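Home | Fixtures | Grounds | Club Documents | Contact

DOSNESS FOOTBALL GROUND
Pre-Season Safety Inspection, June 2018
Inspector: Gebhard Moser
For the club: Aurelia Fuchs

1. Playing surface
Level and free of holes. Sprinkler heads flush with the turf. PASS
Comment: Worn area in the north penalty box to be reseeded before the first home match.

2. Goals
Frames anchored, no sharp edges, net hooks intact. PASS WITH ACTION
Comment: 4 net clips missing from the south goal. Replace before use.

3. Perimeter barrier
Checked along its full length of 156 meters on the west side. FAIL
Comment: Two posts near the corner flag move under hand pressure. Spectators are to be kept back from this section until the posts are reset.

4. Covered stand
Seats, handrails and steps. PASS WITH ACTION
Comment: 15 seats have loose bolts. Gate C must open fully outward; it presently catches on the paving.

5. Floodlights
Last electrical test in November. PASS

6. Changing rooms and officials' room
Exits clear, emergency lighting working, first aid kit sealed and in date. PASS

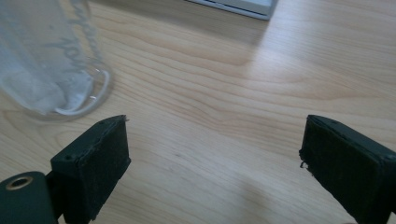
Ursina Rainer asked whether the west side could stay open for youth matches, where attendance rarely passes 40. She noted that parents generally stand by the halfway line, well away from the corner.

Inspector's response: The restriction applies to all matches. The halfway line may be used provided the corner section is roped off.

Reinspection of items 2, 3 and 4 required.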